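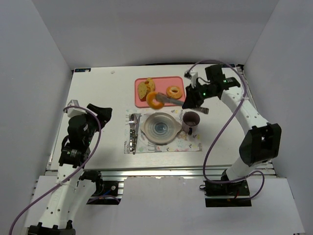 *Figure 2. Roltton two-arm table with the breakfast setting. The right arm has a bagel over the edge of the tray; the left gripper is empty.*

## Fault 3970: Gripper Did Not Release

Fault 3970 appears in the Pretine console when a gripper has been told to open and the fingers have not reached the open position within 900 milliseconds. The task stops. Both arms hold their last position with the motors powered, and the part stays in the fingers.

The fault can come up on either arm. It is most common with soft or sticky parts such as bread, and with ring-shaped parts when a finger goes through the hole.

> **WARNING:** An arm in fault 3970 is still powered. The green lights on the wrist and gripper show motor power only. They stay green during the fault. Do not reach between the fingers or under a raised arm until step 4 is complete.

> **CAUTION:** Do not pull the part out of the fingers by hand while power is on. The gripper may finish its open command at any time and then close again to its start position.

### Before you start

You will need the hex key supplied with the Roltton table, a dry lint-free cloth, and a soft brush. Have someone at the console if the emergency stop is out of your reach.

Write down the arm named in the fault message (LEFT or RIGHT) and the step number of the task. Both are erased when the fault is cleared.

### Clearing the fault

1. In Pretine, press **Pause**. Check that the status line reads HELD for both arms.
2. Look at what is under the gripper that has the part. If there is a mug, bowl, or other breakable item below it, leave it alone for now. You will move it after power is off.
3. Support the wrist of the faulted arm from the side with one hand. Keep your hand behind the motor housing and clear of the fingers.
4. Press the emergency stop. The arm will go slack and its full weight will come onto your hand. The other arm will sink toward the table, so a second person should support it.
5. Lower both arms to their rest positions. Keep the cable that arches over each wrist on the outside of the arm as you lower it.
6. Clear the mug, bowl, cutlery, and tray from the table.
7. Open the fingers by hand, using slow, even pressure on both. If they will not move, go to "Fingers will not open" below.
8. Remove the part. Throw away any food item that has been in a faulted gripper.
9. Brush crumbs out of the finger slides and wipe the finger faces with the dry cloth. Do not use oil or spray cleaner.
10. Move the fingers through their full travel by hand. They should move freely, with no rough spots.
11. Release the emergency stop and press **Clear Fault**.
12. Run **Gripper Test** on the arm named in the fault message. The gripper opens and closes 2 times. If the test passes, go to "Restarting the task."

*Note:* If the fault comes back during Gripper Test with nothing in the fingers, the cause is in the gripper or its wiring. Cleaning it again will not help. Go to "Checking the cable."

### Fingers will not open

1. Leave the emergency stop pressed.
2. Loosen the two screws on the side of the gripper body with the hex key. One full turn is enough. Do not take them out.
3. Ease the fingers apart and remove the part.
4. Tighten the screws until they are snug.
5. Look at both fingers from the tip. If one is bent or twisted, replace the pair. Fingers are supplied by Nenine as a matched set and must not be mixed.

> **CAUTION:** Never pry the fingers apart with a knife or screwdriver. A nick in the slide will cause the fault to return.

### Checking the cable

1. With power off, follow the cable from the bracket on the wrist back to the arm base.
2. Check that it is not pinched at the elbow, pulled tight over the wrist, or trapped between the base and the rail.
3. Unplug the connector at the bracket, look for bent pins, and plug it back in until it clicks.
4. Move the arm by hand through its normal reach. The cable should have slack at every position.
5. Repeat Gripper Test. If fault 3970 appears again, take the arm out of service and contact Nenine support. Do not run the table with the other arm alone unless the faulted arm is secured in its rest position.

### Restarting the task

Task sets from the Mathias library, including the breakfast setting, cannot be resumed in the middle of a pick. Start from the first step.

1. Wipe the table and put the placemat back in its marked position.
2. Set out the tray, bowl, mug, and cutlery as shown on the task card. Use fresh bread.
3. Send both arms to **Home** and wait for READY.
4. Set speed to **Low** and run the task once. Keep one hand near the emergency stop.
5. Watch the release step on the arm that faulted. The part should leave both fingers together. If it hangs on one finger, press **Pause** and adjust the grasp point as described under "Teaching a Grasp."
6. When the low-speed run finishes with no fault, set speed back to **Normal**.

### Repeat faults

Enter each 3970 fault in the service log with the arm, step number, and part. If the same arm faults twice on the same step after cleaning, change the grasp for that part before using the task again. For bagels and other rings, grip across the outside with both fingers, or set the grasp depth so that the inner finger does not pass all the way through.

*Fault section revised 20 July 2021. Applies to Pretine version 2.*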